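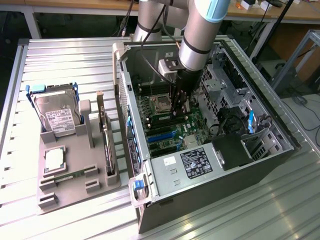

Old workstation tower, one stick of RAM – fix it up or strip it for parts?

Forum: Hardware > Older Desktops and Workstations

colleen_gauthier
Posts: 4
Hi all, long time reader, hardly ever a poster. I've got a big old black tower on its side with the panel off and I can't decide what to do with it. It's one of those office workstations with the gray carry handles and all the blue plastic bits inside, blue clips down the back where the expansion cards go, blue tab over by the drive cages. Green board, one green stick of memory in it and a lot of empty-feeling potential, ha.

I paid next to nothing for it at Kuzmenko Surplus. My plan was a file box for the house – photos, scanned paperwork, my mother's recipes, that kind of stuff. I have a 3.5 inch hard drive in a blue caddy sitting in the parts tray next to it, plus an expansion card I pulled from something else years ago and never found a use for.

So two questions I guess. Is it worth the bother? And if it is, what do I do first? I've swapped memory before but I've never had a CPU out and I'd like to keep it that way.

melnyk_s
Posts: 1054
Worth the bother, yes. I love those cases! Everything comes out by hand once you learn where to push. If you've only ever worked in cheap towers with forty screws and razor edges you are in for a treat.

First thing I'd do is nothing fancy at all. Unplug it, hold the power button in for a few seconds, and blow the dust out of the power supply and the heatsink fins. Then take the memory stick out and put it back in. On the older ones half the "dead" machines I get handed are just memory that isn't seated right. Both ends need to click. Press harder than you think but straight down, and don't rock it.

What's the power supply rated for? Should be on the label with all the little certification marks.

aaliyahkowalchuk
Posts: 536
I'm going to be the grump. Strip it.

A workstation like that was built to sit in an office where somebody else paid the electric bill. You want a file box that stays on all day and all night for recipes and scans. A little low-power box with one drive will do the same job and you won't hear it. Keep the caddy, keep the handles if you're sentimental, sell the memory.

melnyk_s
Posts: 1054
You say that about every machine over five years old, Aaliyah.

aaliyahkowalchuk
Posts: 536
Because people keep asking about every machine over five years old!

Thérèse B.
Posts: 88
I have one running in my hall closet in Nusatgate and I don't leave it on all day. It wakes up at 2 in the morning, does its backup, and goes back to sleep. I use Umska for the schedule, it's free and a bit ugly but it works. My electric bill didn't change enough for me to notice. So I'm with Sylvie on this one.

Colleen, one thing about your drive. Before you trust it with family photos, please run a full surface test on it, the long one, not the quick one. It takes forever, let it go overnight. A used drive off a shelf could be fine for years or it could be gone by January. And buy a second one. One copy of something isn't a backup no matter how nice the case is.

colleen_gauthier
Posts: 4
Oh wow, thank you, that was fast. Thérèse I like the sleeping idea a lot, I didn't know it could do that.

Sylvie, I can see there's a rating label on the power supply but the print is tiny and I'd left my reading glasses upstairs. I'll get back to you on that.

What about the expansion card? I think it's a network card but I wouldn't swear to it. There are a few slots on the board, a blue one and some black ones. Does the color matter?

melnyk_s
Posts: 1054
Sometimes. On a lot of boards the odd colored slot is the one meant for a graphics card, but don't go by color, go by what's printed on the board next to it, or look up the manual. The length and the notch position will tell you whether the card physically belongs there. If it doesn't want to go in, it doesn't go in.

And don't put it in yet! Get the thing to boot with the least stuff possible. One stick, no card, no drive. If it gets to the setup screen, shut down, unplug it from the wall, add one thing, try again. I know it feels slow. I've spent entire evenings chasing a problem that I made myself by putting five things in at once.

Lucie C.
Posts: 31
Jumping in on the CPU part. Colleen said she doesn't want to take it out, but on a machine that old the thermal paste is probably chalk. I'd redo it. It's one bracket with a lever and the cooler comes off first. Wipe with alcohol, dab of paste, back together. I use the Stilon stuff in the small tube and it lasts me ages.

Just don't touch the pins in the socket. Don't lean over it with a sleeve hanging down, don't drop a screw on it, don't even look at it funny.

aaliyahkowalchuk
Posts: 536
Lucie, you just told a person who doesn't want to go near the CPU to go near the CPU, and then listed the ways to wreck the board.

Lucie C.
Posts: 31
I mean, yes? They're both true. You can do the paste without lifting the chip out of the socket at all. Leave the bracket closed, clean the top of the chip where it sits. That way the pins never see daylight.

melnyk_s
Posts: 1054
I'd check temperatures first. If it idles cool and doesn't take off like a hair dryer when you copy a big folder, leave it alone. If it runs hot, then paste.

Lucie is right that you can leave the bracket shut. One tip, let the machine run for ten minutes before you take the cooler off (then shut down and unplug, obviously). Old paste lets go much more easily warm. Cold, the cooler can grab the chip and on some sockets pull it right out.

Thérèse B.
Posts: 88
Also take a photo before you unplug any cable. With the drive cages there's always one black cable that loops behind something, and when you go to close up it's an inch too short because you ran it the wrong side. Ask me how I know.

And if there's a plastic air shroud in yours, remember which way it faces. I left mine out for a month thinking it was packing material. Fans ran loud the whole time.

colleen_gauthier
Posts: 4
There is a shroud! Black plastic. Ok, it stays.

What about more memory? Can I put any old sticks in next to the green one?

aaliyahkowalchuk
Posts: 536
No. Match the type exactly. Some workstations want the error-correcting kind and some will refuse to start if you mix it with the regular kind. Read the sticker on the stick you have and buy another one the same. And before you spend a dollar, check that it boots with that one, or you're buying parts for a doorstop.

Look at me helping. I still think you should strip it.

melnyk_s
Posts: 1054
Agree with all of that except the last line. Kuzmenko usually has a bin of pulled memory by the register, take your stick along in an anti-static bag and compare. Mixed sizes often work but pairs are better, and check the manual for which slots to fill first, it isn't always the ones nearest the processor.

Lucie C.
Posts: 31
Question for the room while we're here. Do you all work on bare metal benches? I was always told to use a rubber mat.

melnyk_s
Posts: 1054
With the board still screwed into the case, bench doesn't matter a bit. The case is the thing you touch to ground yourself. I wouldn't put a loose board down on metal with power anywhere near it, but a whole tower on its side, go ahead. My only complaint with a hard bench is that it scratches the side of the case, so I put an old towel under.

aaliyahkowalchuk
Posts: 536
Towels are static and lint. Cardboard.

melnyk_s
Posts: 1054
I have been using the same towel for longer than you've been on this forum.

Thérèse B.
Posts: 88
Cardboard here too, sorry Sylvie. The flattened box from a monitor is the perfect size.

colleen_gauthier
Posts: 4
Team cardboard, only because I have a lot of it.

So the order is: dust, reseat the memory, boot with nothing else, check the temps, then the drive with the long test, then the card if I can figure out what it is. And the power supply label when I find my glasses. Did I miss anything?

melnyk_s
Posts: 1054
Coin battery on the board. If the clock is wrong every time you plug it in, swap it. They cost next to nothing and you can get them at the drugstore.

Lucie C.
Posts: 31
And read the numbers off that card and post them, somebody on here will know it in five minutes.

aaliyahkowalchuk
Posts: 536
If it's a network card I'll buy it off you when you strip the machine.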